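Skestach Project
Progress report to the Killoddale Fund
8 November 2018

Work since the last report has gone into three parts of the software: the tracking of the hand-held gripper, the segmentation of the recordings, and the planner that turns a recorded motion into something an arm can follow. The tracking is close to done. The segmentation works for most tasks. The planner is behind schedule and is covered in its own section.

Tracking

The tracker now runs on the full camera stream and the inertial data together. The earlier version used the camera alone and lost its position whenever the tool moved fast or came close to a plain surface. White tabletops were the worst case, with few features for the tracker to hold on to. The new version carries the pose through on inertial data and corrects it when enough features come back into view.

We tested this on 47 recordings that the old tracker had failed on. The new one kept a usable path through all but 13 of them. Most of the remaining failures start in the first second, before the inertial bias has settled. We have asked operators to hold the tool still before each recording, and the software now refuses to start until it has seen a still period.

Segmentation

Each recording is cut into reach, grasp, move and release. The cuts come from finger opening and tool speed, with a small image model used to settle unclear cases. Rigid objects on the table are handled well. Hanging objects are harder. A tag or card beside a stand can swing while the fingers are still open, and the image model tends to read that movement as the start of a grasp. Blur makes it worse, both on the object and on the base of the stand. 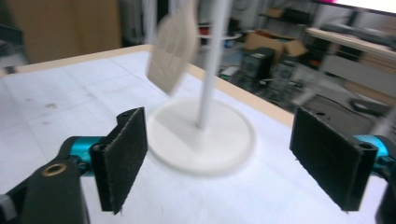 We tried two fixes. The first was to drop any image whose blur score was over a limit. This removed the false grasps but also threw out a good part of the approach, and the planner needs that part. The second was to keep all the images and lower the weight of the image model when blur is high, so that finger opening decides. This is the version we have kept. The weight is set by hand for now, and we expect to fit it from labeled data in the next period.

Labeling is slower than planned. The tool supplied by Bauerfeind did not keep time stamps in step across the camera and finger channels, and we wrote an importer to repair them. It is finished and is in the shared repository with its tests. Labels made before the repair have been checked again and the bad ones removed.

Planner

The planner was due to run on the Fletberg arm by now. It runs in simulation only. The main problem is joint limits: people turn the wrist in ways the arm cannot copy, and the planner used to give up on the whole motion. It now looks for a nearby path that keeps the same finger pose at the grasp and lets the rest change. In simulation this takes up to 16 seconds per motion, which is too slow for daily use. Profiling shows that most of the time goes to collision checks that are repeated with the same inputs. A cache for these is being written.

Changes to the plan

We ask to move the first arm trial to the end of the next period. No change to the budget is requested. The target of 1000 labeled recordings stays as it is.

Next period

Finish the collision cache and measure planning time again.
Fit the blur weight from labeled data.
Add recordings of hanging cards and tags, with slow and fast approaches.
Run the planner on the arm with no object on the table, then with rigid objects only.

Open question for the Fund: the agreement asks for raw video to be stored with the labels. Storage is enough for this period but will need a decision before the full set is recorded.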